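Tables and Tablecloths: the upstairs room at Dresham

Words by Joanne Ashworth, with thanks to Alois Schwaiger and Wumpini Fiadzo

I have been promising a page about the tablecloths for a good long while, and I'm glad to have got to it at last. Those of you who have been coming up to the room since April will remember that we started out with plain white cotton, which was lovely for a week and then showed every cup of tea anybody had ever put down on it. Alois found the printed sort while he was looking for something else entirely (shelf brackets, I believe) and ordered 2 of them that same evening – one to use and one for the wash.

It's a cheerful thing to sit down to, with its black grid and its little food drawings, and it has made laying up for the small green piece a good deal more fun than it used to be. 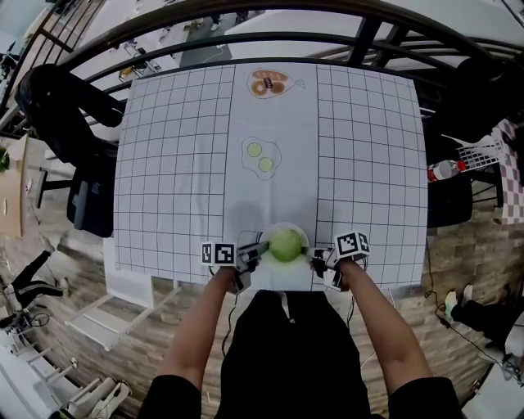
The square table near the railing, with the fried egg and the donut down the middle of the cloth and the green ball on its white plate.

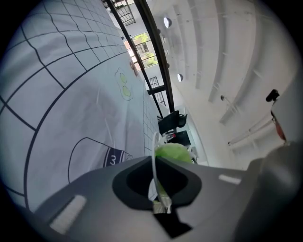

Close to the cloth, with the navy band and its white number 3.
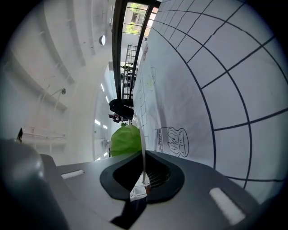
Low over the grid again, and the drawing of a cup or bucket heaped up with something wavy.

Dresham Gallery Pages, No. 18

The egg is my favourite of the drawings, I must say, because it has two yolks and they are green, and I have never had an explanation for that from anyone. Wumpini prefers the donut and has said so several times. The red-and-white checkered cloth beside the wire basket is an older friend, and we keep it by for wiping down and for covering bread.

If you are thinking of getting a cloth like this for your own table, do measure first. Ours came folded into a packet hardly bigger than a magazine, with very sharp creases, and it took 4 goes with a cool iron (and a tea towel laid over the print – please don't forget the tea towel!) before it would lie as we wanted. Sơn Ninh has kindly offered to hem the spare, and when that is done we shall swap them over and I will put up a few more pictures.

Page last changed January 28, 2025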